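Tranen Court Reporter's Transcript Binder

I've sat through a lot of trials for our little county paper, and I've wrecked a lot of binders doing it. Rings that pop open in the hallway, tabs that curl by day two, you name it! So when Priya Escobedo and I started selling courtroom supplies, the Tranen was the first thing I wanted on the shelf.

It holds 467 sheets, enough for a short felony trial plus the exhibit list (a long one will need a second binder, sorry). The rings lock with a slide you work with your thumb, and they close without that gunshot snap that makes the bailiff glare at you. I love that part.
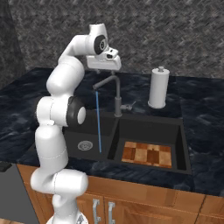
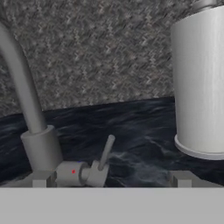
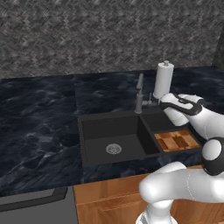 Kitchen renders: robotic arm at the sink, faucet and lever, double sink with cutting board

What you get:
Binder with locking rings
2 sets of blank witness tabs
Clear sleeve for the docket sheet
Elastic strap

Colors: black or Mustemard, a brownish yellow that's easy to spot under a bench.

Item number: 1430

I keep direct testimony in front and cross behind the second set of tabs, but my friend Ilari Kemppainen files everything by date and swears by it. Either way works fine. The tabs take pencil, so you can shuffle things when a witness gets called out of order (and one always does).

A few people have asked if it fits the Pledel shoulder bag. It does, with the strap off. It's too tall for the older Whitfield case, so measure first if you carry one of those.

Ordering for a whole office? We had 1000 made in the last run, and the next batch comes in August. Drop me a note with your color and I'll put your name on a stack.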